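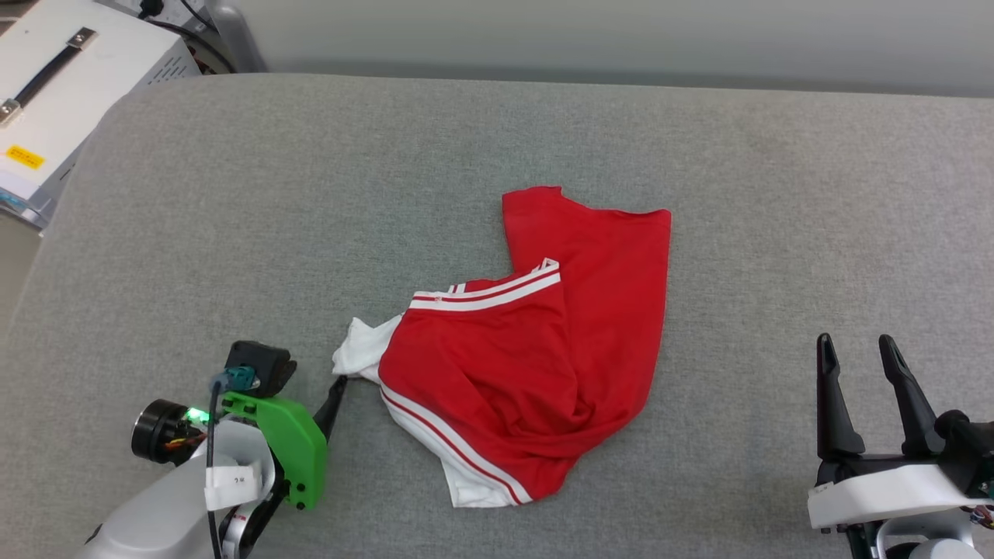
Aug 1, 2026. Signal priority bench, Rillalari light rail.

Continuing from the last entry, which ended with the word "fixed" underlined. I've gone back and put a question mark after it.

Where we left off: the bench controller was granting the tram its early green at Laryea Street and then, on some cycles, granting it again to the same tram after it had gone through. A second green for a tram already past the pub. Lovely for the cross-street motorists, who would get to sit and look at an empty junction and form views about light rail.

Replayed the morning peak log from the Imwood end of the corridor. The log has 2,251 check-in messages for the 11 signalised intersections. Most behave. The trouble is all at Laryea Street and the next one towards the hospital, where the check-out point sits on the far side of the stop platform and the check-in for the following junction sits before it. So a tram dwelling at the platform has checked in to one intersection and hasn't checked out of the one behind. The controller takes this quite literally and believes there are two trams.

Things tried, in order:

- Lengthened the check-out timeout. Phantom second tram goes away. So does priority for the real second tram when two are bunched, and bunched is their natural state on that part of the corridor.
- Matched on vehicle ID only. Works until a vehicle changes direction at Imwood and comes back with the same ID before the old request has expired. Rejected.
- Matched on vehicle ID plus run number. Works. Should have been the first thing tried, and per the margin of my own notes from the previous round, was the first thing suggested. Handwriting appears to be mine.

Ran the peak replay six times with the ID + run match. No duplicate grants at Laryea Street on any of them. One at the hospital junction, on the fourth run, which I've kept the trace for. It's got a blank run number. The message format says run number is mandatory. The Plerkura onboard unit regards this as advice.

Note on the Plerkura units: the run number gets populated when the driver signs on, but the unit starts sending check-ins the moment it powers up. A tram coming out of the depot early can therefore hit its first junction or two as nobody in particular. For the bench I'm treating a blank run number as "no priority, log it" and moving on. It's crude and I'm happy with it. If the operator wants priority for depot moves that's a policy question, and it can go to the people with the nicer meeting room.

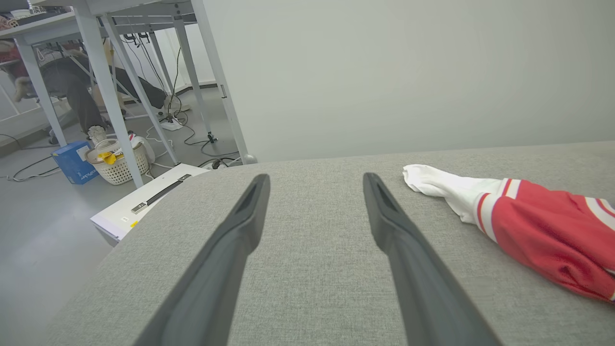
*Red and white garment on the grey upholstery.*

**Latency**

Separate issue, same bench. Request to controller acknowledgement is sitting at 700 ms. The interface spec allows a full second, so on paper we're fine, and I could close the notebook and go home. But the detector at the Laryea Street stop line is close in, and if the radio has a bad moment the retry eats the whole allowance and we miss the decision point for that cycle. The tram then waits at red for a stage it was entitled to skip, and the passengers experience this as "the tram is slow", which becomes a letter to the editor.

Tried to work out where the time goes. The controller end is quick. The radio hop is quick enough. Nearly all of it is in the gateway box, which receives a message, writes it to disk, reads it back from disk and then forwards it. There's a config flag for this called `safe_forward`. Turned it off and latency dropped to something nobody would complain about. Turned it back on again because I don't know what it's safe from. Vendor query drafted, not sent. Draft currently has too many adjectives in it.

**Pedestrian stage**

Don't lose this one. With early green granted, the parallel pedestrian crossing at the stop gets its full walk time, good, but the crossing to the platform itself gets pushed back to the end of the cycle. So the tram arrives promptly and the people who want to catch it are standing on the kerb watching it be prompt. Every priority scheme I've read about has some version of this. Ours does it very cleanly.

Options, neither tested:

1. Insert the platform crossing before the tram stage when a check-in arrives with enough warning. Costs the tram a few seconds on approach, but it was going to stop at the platform anyway.
2. Leave it and lean on dwell time. Drivers do hold the doors for runners. This is kind of them and shouldn't be a design input.

I'd go with the first. It needs the upstream check-in moved further back, which means civil works, which means a drawing revision, which means it'll be brought up at the September review and greeted as a surprise.

**Bench housekeeping**

- The replay script now refuses to start if the controller clock and the log clock disagree. Previously it started anyway and produced very confident nonsense. If you get the clock error, fix the clock; please don't comment out the check. I can see who commented out the last one and it was me.
- Label on the spare controller says "good". It's the one with the dead output card. New label attached, old label under it for historical interest.
- The lamp board has its amber and red swapped on the cross-street head. Wiring only, the logged states are right. Believe the log and ignore the pretty lights until somebody resolders it.
- Traces are in the shared folder under `rillalari/laryea/replay`. The one with the blank run number has "KEEP" in the file name. Please keep it.

**Next**

- Rerun the evening peak with the same matching rule. Evening has more turnbacks at Imwood, so if ID + run is going to fall over it'll be there.
- Two bunched trams, same direction, second one late and first one on time. We've only tested both late. The rule for who gets priority is written down as "the late one, obviously", and the controller has no setting for obviously.
- Ask for the depot sign-on procedure in writing.
- Remove adjectives from vendor query and send it.

Left the bench running overnight on the morning log, looped, `safe_forward` on, amber and red still swapped. If it's stopped when you come in, check the gateway disk before anything else. It was filling up faster than I liked.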